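Tableware and small goods, bench set 3

Gallery index | Glazes | Bench notes | Contact

The pieces on this page belong to the everyday set kept at the Vullia workshop. Ditte Riis threw and glazed most of the bowls. Villads Hallgrímsson keeps the records and wrote the captions. The set is handled daily, and chips and scratches are entered in the notes as they come up.

Bowls in this group are shallow, with a wide mouth and a short wall. The form was settled in October after two earlier versions stacked badly. Ridges left by the throwing rib are kept on the inside wall and are not sponged out before glazing. On a light glaze they read as faint rings, easiest to find with light from one side.

The light blue is catalog number 553. It is a glossy glaze, thin at the lip, so the rim fires paler than the wall. Ditte applies it by pouring the inside first, waiting 30 minutes, then dipping the outside. A second coat hides the ridges and is not used on this form.

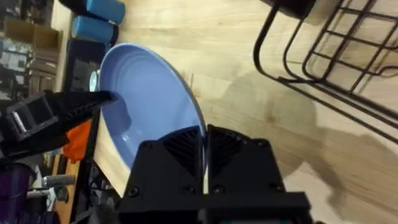 Glaze 553 pools slightly where the wall turns into the base. The extra depth there is within tolerance as long as it does not craze. Pieces that craze are marked on the foot with a wax pencil and moved to the seconds shelf. They are not sold as food ware.

The rim is the part to check first. Run a thumb once around it before and after washing. A rough spot can be taken down with a diamond pad, used wet, with light pressure. Anything deeper than the glaze layer goes to seconds.

Bowls are set down on wood wherever possible. Stone and steel surfaces mark the foot ring, and a marked foot ring then scratches the table. Kolbrún Kárason sanded the feet on this batch to a finer finish than the previous one. The difference can be felt but is hard to see.

Storage: stack no more than four high, with a cloth between each pair. Do not lean bowls against each other on edge - the thin lip will not take a side load for long.

Washing: warm water and ordinary dish soap. The dishwasher is allowed, top rack only. Leave a gap between pieces so the rims do not knock during the cycle.

Replacements are made to order in lots of 90. A single bowl can be added to a lot already in progress if the request arrives before glazing day, normally a Wednesday. Color match between lots is close but not exact, and customers matching an older set should send one piece with the order. Send orders and questions about the notes to Villads at the workshop.

Previous: Bench set 2 | Next: Bench set 4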